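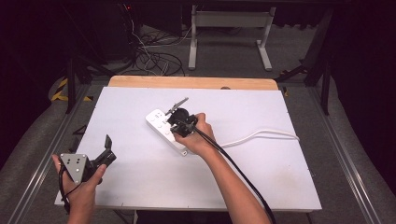 # Poment (hand-held gripper)

**Poment** is a pair of hand-held, cable-connected grippers designed and built in the Zestodside shared workshop. The operator holds one gripper in each hand and carries out ordinary manual tasks with them, and the recorded movements are later used to train a robot arm. The design is maintained by Callum Mapplebeck and Berhanu Shiferaw. It has no commercial version.

## Construction

Each gripper has a compact body and a pair of opposed jaws. A black cable leaves the body and runs down past the operator's hand. The left unit carries a grey triangular metal mounting plate. The jaws are replaceable and held by screws; the thick black pattern with a slanted top edge is known in the workshop as the Firnard jaw, after the discontinued bench vice whose profile it copies.

Each unit weighs 471 g without its cable. An early version had a battery in the grip, which made it heavy at the wrist during long sessions, and this was dropped in favour of a wired supply. The cable remains the main source of complaint. It pulls on the forearm when the operator reaches across the body, and several clip positions have been tried — the present one is close to the elbow.

## Plug task

The standard test for the pair is the plug task. A white power strip is laid at an angle on the table and the operator presses a black plug into one of its outlets, using the right gripper. The left gripper may hold the strip down or stay clear of it. The strip is not fixed to the table, so it can slide or turn if the plug meets the outlet off-centre.

A session consists of 8 attempts, with the strip turned to a new angle before each. The workshop archive holds more than 2691 attempts, including failed ones, which are labelled and kept. Attempts in which a jaw lets go of the plug are marked separately from those in which the plug is held but misses the outlet.

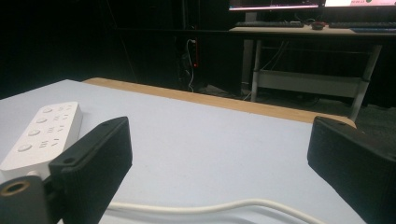

Shiferaw has argued that the task is too narrow to serve as the only test, and that a jaw shaped to suit one plug tells the builder little about its grip on a cup or a cloth. Mapplebeck kept it as the standard on the grounds that older results could still be compared with new ones.

## Related designs

The Tesfamariam grip, built in the same workshop, uses the Poment body with a single moving jaw. It is lighter but cannot centre a plug between its jaws. Work on it stopped in September and the drawings have been merged with those of Poment.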